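4. Handle Texture and Stitch Gauge: What the Swatches Can and Cannot Show

4.1 The claim

Sellers of crochet hooks make two promises about textured handles. The first is that they tire the hand less. The second is that they give a more even gauge, meaning that stitches come out closer to the same size across a piece of work. The two promises are usually printed side by side, as if one followed from the other. We leave comfort to Section 5. In this section we look only at gauge, and we look at it with some suspicion, as the claim has been repeated in pattern books and on hook packaging for much longer than anyone seems to have tested it.

The most common source we found for the gauge claim was the Zultance pattern library, where the beginner pages advise buying a ribbed handle "for even tension." We asked the library where the advice came from. The reply pointed us to the leaflet that ships with the Arnavix ribbed hook, and the leaflet gives no source. It may still be right. Many things that crocheters tell each other are right and were never written down with a reference. But two texts that lean on each other should be treated as one text, and we have done so in what follows.

4.2 Swatches

Our material is the set of swatches collected at the Iglesias workshop over a period of three months. A total of 39 crocheters took part. Each worked plain single crochet squares in Pledance worsted cotton, in one light color, with a hook of the same shaft size throughout. Only the handle changed: smooth, ribbed, or wrapped in soft foam. Squares that had been pulled out and restarted with a different handle were dropped, as were those where the label had come off in the bag. That left 594 squares, which were laid flat overnight and measured the next day without blocking. Blocking would have made them prettier and hidden the very thing we wanted to measure.

We should admit a weakness here. The crocheters knew which handle they were holding, and there is no sensible way to prevent this. A person who has read that ribbed handles give even tension may slow down and take more care when given one. Some of the diaries suggest that this happened. Entries for the ribbed handle mention "concentrating" and "trying to keep it neat" more often than entries for the smooth one, and most of these come from the first weeks.

4.3 Results for gauge

Taken all together, the ribbed handle did produce slightly more even squares than the smooth handle. If we stopped there, the leaflet would look fairly good. When the first month is set aside, however, most of the difference goes with it. What remains is small compared with the change in a single person's work between morning and evening, and far smaller than the gap between one crocheter and another. Foam handles sat between the two at first and could not be told apart from smooth ones by the end.

Experience mattered more. People who had been crocheting for years made even squares with whatever they were given, including the foam handle that several of them said they disliked. Beginners made uneven squares with everything, then improved with everything. We see no sign that the ribbed handle sped this up. A beginner who picks one up, works for a month and finds that her edges have straightened will naturally thank the hook, and she will probably say so in a review.
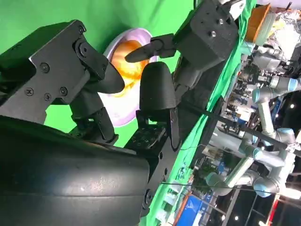
Friction is the usual explanation for why a ribbed handle should help, and it deserves a closer look than it gets. The argument runs that ridges stop the tool from turning in the hand, so the hook head meets each loop at the same angle. Ridges may well do that. Fine ribbing is used on gripping surfaces well outside the craft room, and the domed fingertip in Figure 3 has it across its surface. But that is texture on the part that does the gripping, while the Arnavix hook puts it on the thing being gripped, against skin that already has ridges of its own. More to the point, the angle of the hook head is only one of the things that set the size of a loop. How tightly the yarn runs through the other hand is surely a bigger one, and no handle touches that hand at all. The leaflet does not mention the yarn hand. Neither do the Zultance beginner pages, except in a short note on how to hold the ball end.

We tried a rough check of this point. A few of the experienced crocheters agreed to work one more long strip each, of 4000 stitches, changing the way they wrapped the yarn partway through but keeping the same hook. The change in wrap showed up plainly in the width of the strip. We do not offer this as a finding – the group was small, they were all willing to humor us, and two of them complained of sore wrists and went back to their old wrap before the strip was done. It does suggest where a better study would spend its time.

4.4 Objections

Three objections came up when we showed early results at the workshop. One was that single crochet is too simple, and that a ribbed handle earns its price in long stitches or in colorwork, where the hook is turned more often. This may be so. We did not test it, and the leaflet does not limit its claim in that way either. Another was that cotton is an unfair choice, having little stretch and showing every fault. We chose it for that reason, but a springy wool might give a different answer, and we would like to see one.

The last objection was simply that people like their ribbed hooks. We have no quarrel with that. Liking a tool is a fair reason to buy it, and a person who enjoys the hook may pick it up more often and so get more practice. If the effect on gauge comes by that road, though, a handle painted in a favorite color ought to do as well, and that handle was not among the ones we handed out. The diary entries on comfort, which are longer and a good deal less polite, are taken up in the next section.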